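Toy Fruit, One Box: A Tidying Study
Tharindu Bhattacharjee
Design for Small Spaces, final project report
2021-05-03

Why toy fruit?

My project started with a mess. I help out at the Murora play corner, and at closing time there is always play food everywhere: berries under the bench, a cucumber behind the cushions, strawberries in the book bin. The corner has a beautiful shelf with 8 little labeled baskets, one for each kind of food, and it almost never gets used the way it was meant to be. So my question was a simple one. What happens if you throw out the sorting and give everything one clear box?

I loved working on this. I had no idea how much there is to think about in putting a plastic pear away!

The table and the box

I wanted a plain surface where small bright things show up well, and a light wooden table does that job wonderfully. The toys are pears, strawberries and other small pieces, mostly red and green. The box is clear plastic with an open top and rounded corners. I picked clear over colored after reading a handout from our Skidska workshop in February, which argued that people put things back more readily when they can see what is already inside.

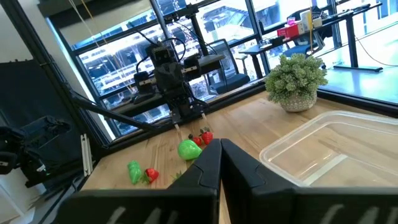

I also wanted the box to stay light enough to carry with one hand, even full. That ruled out the heavy crate I first had my eye on (a Custier one, very handsome, and it pinched my fingers every time).

How a round of tidying went

Each round followed the same steps:

1. Put the empty box on the table.
2. Spread the toy food out on the wood, with space between the pieces.
3. Put the pieces in the box one at a time, any kind, in any order.
4. Stop when the wood is clear, and write down anything that was awkward.

I did 14 rounds in all. The small berries were my favorite part to watch. In my notes they come up again and again, because a round berry likes to roll and a strawberry with a leafy cap mostly stays where you leave it. Cherries are in between, and I spent a happy evening trying to work out how much the stem has to do with it.

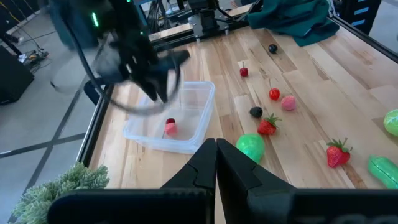
What I noticed

Dark berries are easy to overlook when they sit in a group, but on pale wood they stand out much better than they do on the play corner rug. Green things were no trouble at all on the table. On the rug, which is green, they vanish!

Where the box stands matters more than I had guessed. When it was close to the middle I reached less, but it took up the space where the fruit wanted to be. Near an edge it was out of the way and the long pieces, like the cucumber, were a bit of a stretch. Setting it down at a slight angle made no difference that I could find, so I stopped fussing over it.

My first draft said that sorting baskets were a waste of time, and I read that part out to my project group. 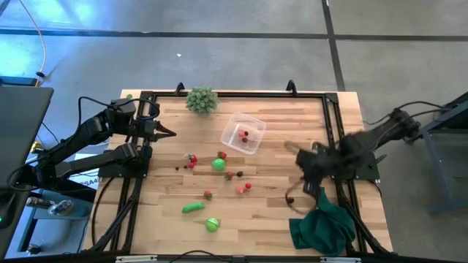
Sorensen disagreed, and said that sorting is half the fun for a four-year-old and that I was designing for the tired grown-up at closing time. A child who has matched every strawberry to the strawberry basket has played one more game, and one big box takes that game away.

I think that is fair, and I changed the section. My new suggestion is to keep 4 of the baskets out during play and bring the clear box in for the last cleanup of the day. The baskets can be filled again in the morning, with the kids if they feel like it.

Still to do

I would like to try a wider, lower box, and a tray with a rim to keep the rolling berries from reaching the floor. I also want to repeat the rounds on the green rug. The rug has been washed and is back in the corner, so that can start as soon as I get the box over there.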